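Section 3: Setting Up Your Varnar Closet Dehumidifier

Posted in September by the Cliltance manuals desk
123 shares | 2 comments

Congratulations on owning a machine whose whole job is to sit in a corner and collect water. It does this well if you set it up properly, and sulks if you don't.

1. Stand the unit upright for a full night before plugging it in. The oil inside needs to settle, and so, probably, do you.

2. Pick a spot on a hard, level floor. Leave a hand's width of clear space on every side. Coats count as walls.

3. Slide the tank in until it clicks. If there's no click, pull it out and check the float — the little foam block that everyone takes for packing material and throws away. Replacement floats are part 341. 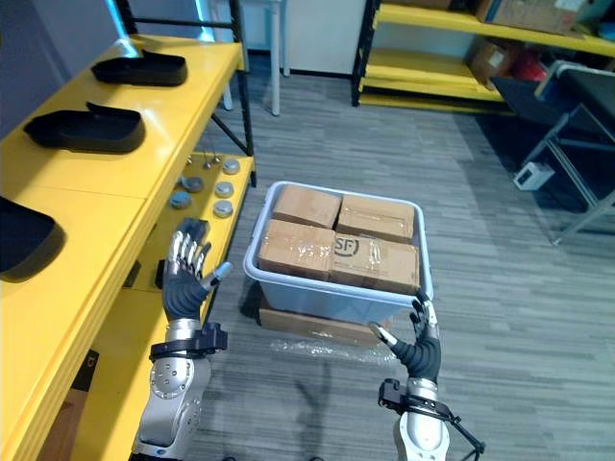

4. Plug straight into a wall outlet. The Varnar doesn't care for extension cords, and your insurance company feels the same way.

5. Hold the power button until the light turns green. Set the dial to Medium. High is for flooded basements and people who like noise.

NOTE: Model 201 has no dial. It has one speed and can't be reasoned with.

CAUTION: Don't drink the water. Don't give it to the cat. It may go on houseplants you have no strong feelings about.

6. Empty the tank when the light turns red. In a damp month this may be every morning, say at 7 a.m., before coffee, in socks.

7. Rinse the filter in cool water every other Monday and let it dry flat. Putting it back wet voids the warranty and makes the closet smell like a pond.

If the light blinks red and green together, unplug the unit, wait ten minutes and go back to step 3. It's nearly always the float.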